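Desk and Window Tips I Tested Before Believing

Park your desk next to a window, every decorating page says, and you will work better and feel happier. Maybe. I moved mine next to a window in the spare room and spent the first month squinting. Readers keep sending me fixes for that, so I tried the ones that didn't cost much. A few are worth your time and the rest I'll argue with.

Turn the desk before you buy anything

The most common advice is a glare filter, a plastic sheet that hangs over the screen. I bought one for $12. It cut the reflections a little and cut the picture a lot, and it collected dust like a lint brush. It's in a drawer now.

Turning the desk so the window was at my side did more, and it was free. With the window behind you, it shows up in the screen. With the window behind the monitor, your eyes keep jumping between bright and dark. Sit in the chair at the worst time of day before you move any furniture. In my room that's 4 in the afternoon, and a layout that seemed fine at breakfast was hopeless by then.

Dark mode is not a cure

People swear by dark backgrounds for tired eyes. I use one at night and like it. In daylight I'm less convinced. A black screen is a pretty good mirror, and small pale text on it has to compete with whatever is coming through the glass. Try it both ways for a morning before you take anyone's word, mine included. If you have to lean in to read, switch back.
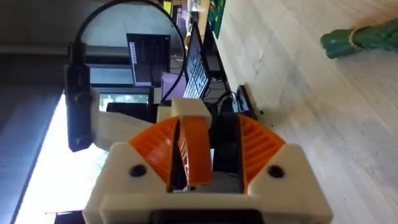
Bright window, greenery outside, and a monitor showing mostly black.

Sheer curtains beat blinds, mostly

Harriet Nguyen-Tran wrote in to say that slatted blinds are the only sensible choice by a desk. I tried hers and mine side by side, and I still prefer a plain sheer curtain. Blinds tipped the wrong way lay stripes across everything, and they need fiddling with every hour or so. The sheer just hangs there and takes the edge off. I'll give her this much: in December, with the sun low, a sheer wasn't enough and I wanted the blinds back.

If you can see leaves from your chair, leave some of the view open. I don't buy the claims about plants making you smarter, but looking at something far away is a nice break from looking at something close.

Lamp talk

A bright window makes the far side of the room look darker than it is. The usual answer is a stronger ceiling light. Mine made new reflections. What helped was a small lamp on the dim side, pointed at the wall. I used a 3000 K bulb I already had (that's the warm-ish kind) and was told I should have gone cooler for daytime. I tried cooler for two weeks and couldn't tell you what changed, apart from the room looking like a dentist's office.

Keep cables loose where things move

Cable advice is where I get grumpy. The tidy photos show every cord pulled flat and strapped down, and that's fine for a cord that never moves. Anything on an arm or a hinge, or anything you slide forward to clean behind, needs slack. Move the thing as far as it goes in every direction, then leave a loose curve a bit longer than the longest reach. Fasten the cord on the fixed side only.

I use hook-and-loop strips cut to 6 inches. Zip ties look neater, and then you need to swap one cord and you're poking around back there with scissors next to live wires. Please unplug first.

The cable box I ordered, a Turketik, held the power strip fine but had no room for the chunky plugs. Measure yours with the plugs in. You may find a hook under the desktop does the same job.

Cleaning the screen and the glass

Turn the monitor off and let it cool. A dry microfiber cloth gets most of it, and a cloth barely damp with plain water gets nearly all the rest. I wouldn't put window cleaner on a screen no matter what the label promises, and I wouldn't spray any liquid straight at it.

For the window, Sinéad Mac Giolla recommends newspaper. I wanted that one to work. I got gray fingers and a smudge on the sill, and an old cotton T-shirt left fewer streaks. She says my newspaper is the wrong kind of newspaper. Could be.

Wash the glass on an overcast day, or early. In full sun the cleaner dries before you can wipe it and you end up doing the job twice.

Still on my list to test: stick-on window film. The sample from Stakthorpe arrived with a crease down the middle, so I've asked for another.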